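4.2. Le choix du canal selon le destinataire

Les entretiens conduits dans les deux établissements montrent que les enseignants ne choisissent pas un canal de communication pour ses qualités techniques. Ils le choisissent d'après la personne qu'ils imaginent au bout. Une enseignante de l'école Wyss l'exprime ainsi : « Quand j'écris sur Nirnik, j'écris pour la mère qui lit dans le bus. Quand j'écris sur le site, je ne sais plus pour qui j'écris. » Cette incertitude revient dans sept entretiens sur douze, et elle est plus forte chez les enseignants des sections techniques, dont les publications sont lues aussi par les entreprises qui accueillent des stagiaires.

Nous avons codé 63 publications, toutes parues entre septembre et la fin du premier trimestre. Le codage a été fait séparément par les deux auteures, puis comparé. Les désaccords portaient surtout sur la catégorie « information pratique », que Verschueren comprenait dans un sens plus étroit que Maes. Nous avons gardé le sens étroit : une publication est pratique si le parent doit faire quelque chose après la lecture, par exemple signer, payer, apporter ou venir.

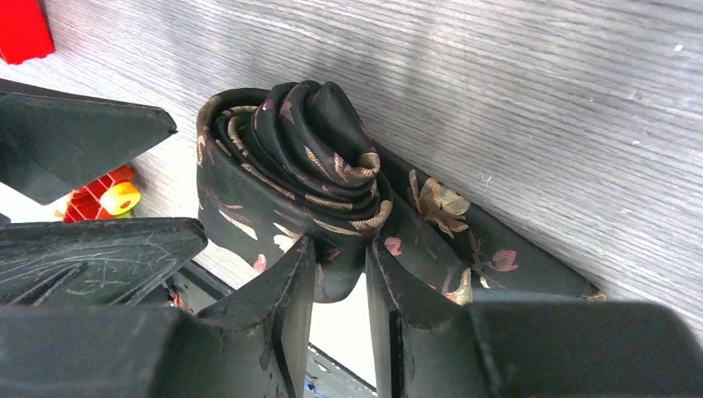

Avec cette définition, les publications pratiques sont majoritaires sur Nirnik et presque absentes de la page publique. La page publique contient surtout des récits de projets, des annonces de portes ouvertes et des remerciements aux partenaires. On pouvait s'attendre à cette répartition. Moins attendu est le fait que les parents interrogés consultent les deux canaux avec la même intention pratique, et qu'ils jugent donc la page publique « vide » ou « décorative », selon deux de leurs expressions. Le malentendu ne vient pas de la quantité d'information publiée, il vient de l'endroit où elle est cherchée.

4.3. La place de l'image dans les publications

La plupart des publications codées contiennent au moins une photographie. Dans la page publique de Sorner, l'image précède souvent le texte dans le travail de rédaction : l'enseignant dispose d'une photographie et cherche ensuite quoi écrire. Plusieurs participants décrivent cette habitude avec un certain embarras. Ils savent que le texte obtenu est court et qu'il suppose chez le lecteur une connaissance du cours que celui-ci ne possède pas.

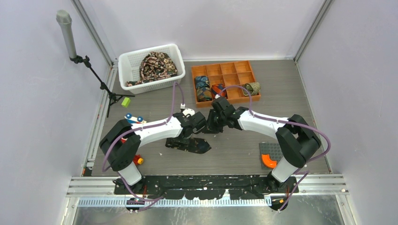
Figure 3. Deux bras articulés dans un espace de travail fermé.

La question du lecteur se pose autrement pour chaque section. Un parent d'élève de première année veut d'abord savoir si son enfant est bien installé et à quelle heure finit l'atelier. Un responsable de stage cherche le matériel et le niveau. Devant une vue comme celle de la figure 3, où deux bras aux segments blancs et aux articulations noires avancent leurs pinces l'une vers l'autre, ce second lecteur regarde l'équipement, tandis que le premier remarque peut-être seulement qu'il n'y trouve pas la réponse à sa question. La légende peut réduire cet écart, à condition de nommer l'activité et la classe. Or les légendes de notre corpus nomment le plus souvent le lieu, parfois la date, rarement l'activité.

Il faut ajouter que l'autorisation des familles pèse sur le choix des images. Dans les deux écoles, un formulaire est distribué au début de l'année et il propose trois réponses possibles : accord complet, accord pour la plateforme interne seulement, refus. Les enseignants disent ne pas toujours avoir la liste à jour au moment de publier. Par prudence, ils choisissent des vues sans élèves, des objets, des salles, des travaux terminés. La conséquence est que la page publique montre peu les personnes pour lesquelles elle est faite. 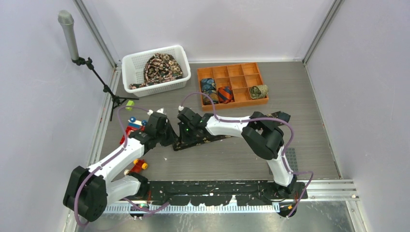
Cette prudence n'est pas critiquable en elle-même et nous ne proposons pas de l'abandonner. Elle devrait cependant être discutée en équipe, car elle est aujourd'hui une décision individuelle, prise souvent le soir et sans consultation. À l'école Wyss, l'introduction de l'outil Prorkton, qui permet de préparer une publication et de la faire relire avant la mise en ligne, a modifié un peu cette situation. La relecture est faite le mardi par un collègue d'une autre section. Les enseignants rapportent que les questions de ce collègue (« pour qui est-ce ? », « que doivent faire les parents ? ») sont plus utiles que ses corrections de langue.

Nos données ne permettent pas de dire si la relecture change la manière dont les familles lisent la page. Les entretiens avec les parents ont été réalisés avant son introduction, et leur nombre est trop faible pour une comparaison entre les deux écoles. Nous revenons sur cette limite dans la section 5, avec celle qui concerne la langue des entretiens.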